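Stumthorpe Food Storage Set with Frosted Lids
Sold by Modavville Kitchen
Item 2983

We don't stock many plastic containers. Most of them come with the same promises, and most of those promises are about the lid. It will never warp, it will never stain, it will seal like a bank vault. We have sold enough kitchenware to know what a lid looks like after a year of tomato sauce, so please read the next few lines before you order.

The Stumthorpe lids are translucent and milky white, with a frosted finish. The maker calls this "crystal view." It is not a crystal view. You can tell there is something in the box, and on a good day you can tell soup from rice. If you want to read a label through the lid, buy glass.

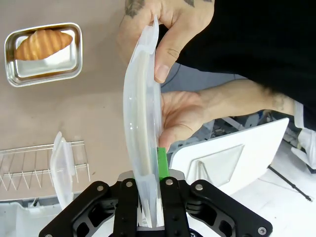
They do bend. Held on edge, a lid this size has some give, and Dace Rimkutė, who tests our storage lines, marked it down for that. Saulius Mockus thought she was being harsh and pointed out that a stiff lid cracks at the corners. They are both still here and still disagree. Our own view is that the flex is fine for leftovers and a nuisance if you like to stack heavy things on top.

Washing is easy enough. Stand the lids upright in a wire rack and leave space between them. The maker says top shelf of the dishwasher. We would skip the heated dry, whatever the box says.

About "keeps pastry bakery-fresh": no. A croissant shut in plastic overnight goes soft, in this container or any other. Leave it out on a tray and eat it.

What you get: 2 containers, 2 lids
Color: frosted white
Spare lids: sold separately, usually back in stock by January
Returns: unused sets only, in the original box

The maker also claims 2000 openings before the seal wears. We got bored long before that - nearly everyone would - so treat the number as advertising.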